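Sanau name Luo as head coach after relegation

2021-07-01

Sanau have appointed Xiaoyan Luo as head coach on a two-year deal, the club confirmed on its website this morning. She takes over from Tumaini Mwakalinga, who moves upstairs to run the youth and scouting side after four seasons in charge of the first team.

The change comes after a season in which Sanau finished second from bottom and dropped out of the top division. They won five league games and went eleven matches without a goal from open play. 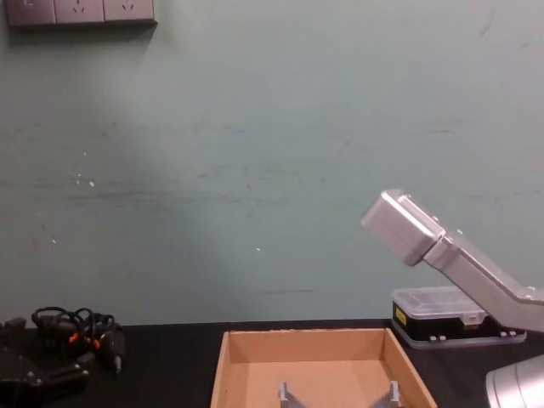
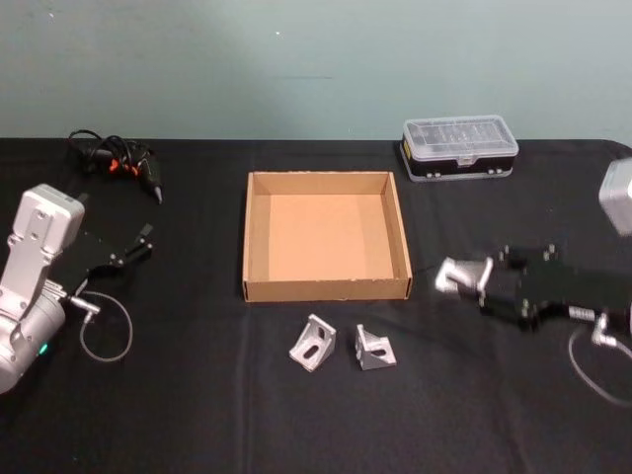
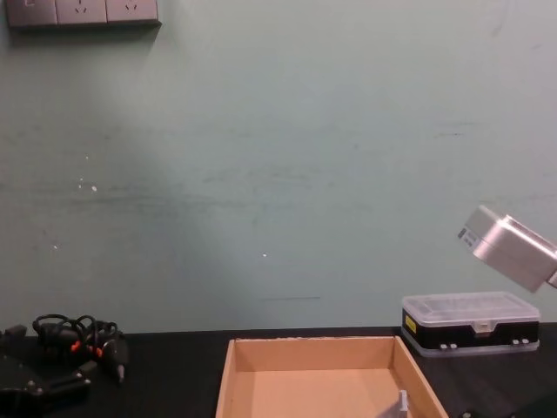
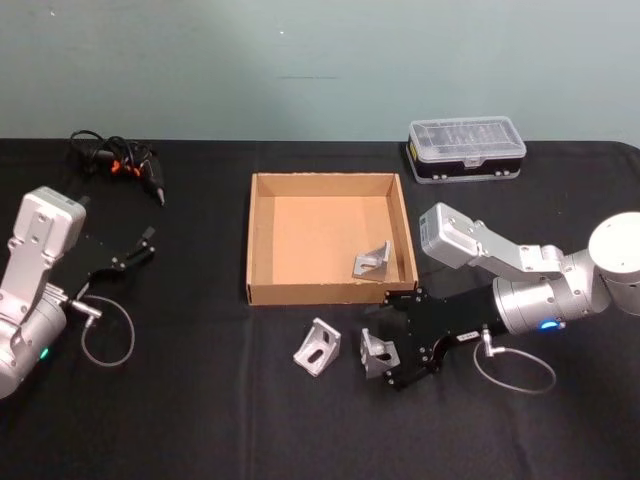
Luo spent the last three years at Trokness, first as an assistant and then as head coach. Trokness were promoted in her first full season and finished eighth the year after, on one of the smaller wage bills in the league. Her contract there ran out last month and she turned down an extension.

"I told the board what I thought was wrong with the squad and they did not argue," Luo said. "We gave up too many goals from corners and we were slow in midfield. Those are things you can work on in July. The rest depends on who stays."

Who stays is still open. Nine players are out of contract and four of them have already said goodbye. The two center backs who started most of last season have been offered new terms at lower pay. Neither has signed. The first-choice goalkeeper is under contract for another year, but Pernon have asked about him twice and Sanau did not say no the second time.

Mwakalinga had been expected to leave altogether. He offered to resign after the 4-0 defeat at Were that sent the team down, and the board asked him to wait until the season was over. He said he took the youth job because the club was willing to put money into it, including a full-time scout and a second training group for players under 17.

"I was tired by April and I think the players could tell," he said. "I have no complaint about the decision. Xiaoyan and I have talked a lot this week. She picks the team and I stay out of the way on game days."

Three players from the under-19 side will train with the first team from the start of preseason. Luo said at least one of them would be in the squad for the opening game, though she would not say which.

Money will be tighter in the second division. Television income falls by more than half, and the club has told season ticket holders that prices will be frozen for returning fans but there will be no refunds for the home games played behind closed doors in the winter. So far 1253 season tickets have been renewed. The deadline is the end of the month, after which unclaimed seats go on general sale.

The supporters' group had asked for a public meeting before any appointment was made. The board declined, but has now agreed to hold one after the first home friendly. Fans who want to put a question to Luo or the directors can hand it in at the ticket office or send it by email. Places in the hall are limited to 400, and members of the group get first choice.

Luo's staff is not complete. Her assistant at Trokness is expected to follow her once his notice period is over, and the goalkeeping coach is staying on. The fitness coach has left for Pernon, and the job was advertised last week.

Players report back on Monday's schedule as already sent out, with medical checks in the morning and a light session in the afternoon. A five-day training camp follows at the lake, where Sanau will play one closed practice game of three 30-minute periods.

Two friendlies are open to the public. The first is at home to Were, who went up two places last season under the same coach and have kept nearly all of their squad. The second is away to Pernon. Sanau have been given 800 tickets for that game, all of them in the uncovered stand behind the north goal. They go on sale to season ticket holders first, two per person. A supporters' bus will run if at least 50 people sign up.

The league fixture list has not been published yet. Sanau have asked to play their first game away so that work on the home field can be finished. The drainage at the west end failed in February and two matches had to be moved. New pipes are in and the turf is due to be laid in the middle of the month.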